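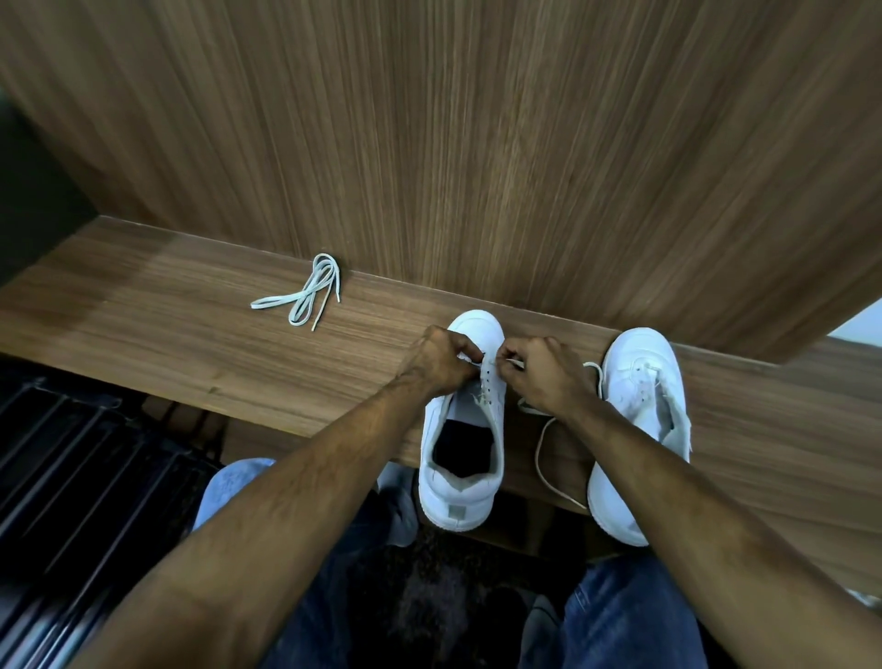
4 min read

Wednesday, late morning

Back on the Ballow level, the third one, with the flooded pump house and the two swinging gates. Writing this up before I forget which order things went in, as last time I left only "gate first, then crate" and it was no help at all.

Build is the current Macedo branch. Physics settings untouched. Playing with a controller for the first half, keyboard and mouse for the second. Scores and times are from the in-game timer.

First thing: the crate push at the start is slower than it needs to be. The route in our old notes has you drag the crate all the way along the canal wall and climb it to reach the lever. You can skip the drag if you jump from the sloped pipe with both arms up and grab the lever housing. It took me a lot of tries to get the timing. Let go of the stick just before the grab or the body swings left and you drop in the water. Falling in sends you back to the door, so it costs more than the drag would have.

With the drag: 160 seconds to the first gate.
With the pipe jump, clean: 70 seconds.

So it's worth learning, but I would not put it in the beginner section of the guide. Put it in the shortcuts list with a note about the drop.

Second gate. The counterweight still behaves differently depending on how you come into the room. If you walk in, it hangs still and the gate opens as soon as you load both barrels. If you come through the window, the counterweight is already moving and the gate bounces shut. I did this over and over and got the same result, so I'm calling it a bug and not bad luck. Workaround: stand on the pressure plate until the chain stops rattling, then load the barrels. Wrote it up for the Sonditz list under the same title as the old chain bug. Somebody please merge them if they are the same thing.

Barrels: mass is set to 540 each in the editor. The gate wants 700 to open and stay open, so one barrel is never enough, but one barrel plus the player standing on the platform does it. I had not seen this before. You can load a single barrel, climb on, and the gate lifts, but then you are on the wrong side when you step off. In co-op it works fine, as the other player just walks through and pulls the lever from behind. Good trick for two players. Solo it's no use unless you can wedge the gate.

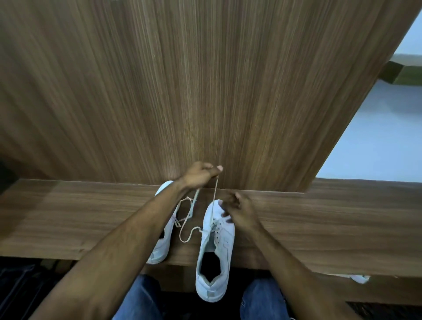 On wedging: tried the plank, the loose door and the stone bust from the hallway. The plank snaps out every time. The door holds for a moment and then slides. The bust holds, but carrying it from the hallway takes longer than fetching the second barrel, so there's no gain. Leave it out of the guide, or mention it in one line for people who like that kind of thing.

Pump room. No changes from the old notes. Red valve, climb, green valve, wait for the water to drop, then the hatch. The checkpoint is at the hatch and not at the ladder, whatever the map says. If you die on the ladder you do both valves again. I did, twice.

Switched to keyboard and mouse here. Climbing is easier with the mouse because you can look straight up without losing grip. Swinging is worse. The final rope over the basin I could do nearly every time with the controller and maybe half the time without it. Guide should say to use whatever you're used to and not promise that one is better.

The rope itself: grab high, look down, swing twice, let go on the third forward swing while looking up. If you let go on the second you land on the lip and slide off. The Burnunness people do it on the second with a wall kick. I could not get the kick to work on this build. It may have been patched, or I'm doing it wrong. Left a question on their page.

After the basin it's a straight run to the exit. The two loose tiles near the end still drop you, stay on the right side.

Things to fix in the guide text:

Step 4 says "left lever," should be right. It's only left if you entered by the window.

Step 7 and step 8 are the same step written two ways. Keep 8.

The screenshot for the pump room is from the old lighting and the green valve looks grey. Needs a new one.

Add the one-barrel trick to the co-op section.

Shortcut list: add the pipe jump, move the canal skip down, it doesn't work on Macedo.

Still open: whether the counterweight bug happens on a fresh save. I only tested it from a checkpoint load. Also haven't tried the window entry in co-op with the second player already standing on the plate.

Next session start from the second gate, fresh save, controller.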